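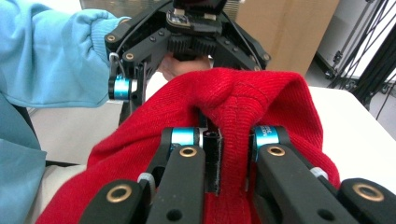 Satellite internet for a farm outside Skutmont — will the phone work in a blackout?

Posted by Catriona Lindsay, Jul 31, 2026

Hi all! We're finally getting off the old fixed wireless and going to satellite through Rarkero, and I'm so excited I've already cleared a spot on the shed roof. The plan is 50 down and 10 up, which is miles better than what we get now. My one worry is the home phone. It'll run over the internet, and we lose power a fair bit out here in summer. Mobile coverage is one bar at the front gate if you're lucky. Can I keep the phone going when the lights are off? And do I keep my number?

Munshi

Yes to both, with a bit of gear! You'll need a small UPS that feeds the modem, the router and the phone adapter (people forget the adapter — I did). Check the wattage on each power brick, add them up and then look at the runtime chart for the UPS. A satellite dish draws a lot more than a normal modem, so go a size bigger than you think. Also use a plain corded handset, as the cordless base needs its own power.

For the number, don't cancel your old service first. Ask for the port while it's still active, and make sure the name and address on both accounts match exactly. Mine got knocked back over "Rd" and "Road"!

wendelton_dave

just get a generator mate

postcode2933

Agree with Munshi. Ours is set up the same way and I love it. Put it on the test: flick the switch at the wall on a quiet Sunday and ring a neighbour. Our battery was down to 80 per cent after the first call, so now I know what to expect. If anyone in the house has a medical alarm, ring the alarm company before you change over, as some older units won't talk to an internet line at all.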